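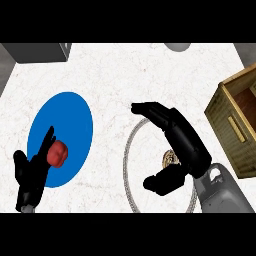
Automation at Stineck: staff questions
Last updated 2024-06-05

Why has this page been written by the staff side?
Because the leaflet from Rundeo answered the questions Rundeo wanted to be asked. We have put down the ones that came up in the canteen.

What is being brought in?
Two-armed sorting stations for the returns hall, supplied by Rundeo and run on software called Trulora. Management's plan is for 2 stations to start with, on the early shift only.

Will anyone lose their job?
The letter says there are "no planned redundancies as a direct result". We asked what an indirect result would look like and have had no answer in writing. Agency hours are not covered by the letter at all.

The leaflet says the arms can pick up anything. Can they?
We doubt it. Rundeo's material leans heavily on simulation, where the lighting is always good and nothing arrives wrapped in half a roll of parcel tape. We have asked for results from a real returns hall, with the failed picks left in.

How many items a shift are they meant to handle?
The target is 615 per station. Nobody has explained whether an item that a person has to rescue and put back still counts towards it. It should not.

What will my job be if I work next to one?
The job title is "cell attendant". As far as we can tell, that means clearing jams, re-presenting awkward items and filling in the stoppage log. Some people may like it better than lifting. It is also on the same pay grade, with more to be blamed for.

Is there training?
4 hours, partly online. The Lumanlan site was given the same and people there say they learned most of it from each other afterwards.

Do the stations record us?
They have cameras pointed at the work surface. We want it written down how long the footage is kept, who can look at it, and that it will not be used to time individuals.

Can I refuse to move to a station?
During the trial, yes. Tell your shift lead and ask for a reply by email. What happens after the trial has not been agreed.

When does the trial end?
In September. Please keep your own notes of stoppages until then, including the short ones.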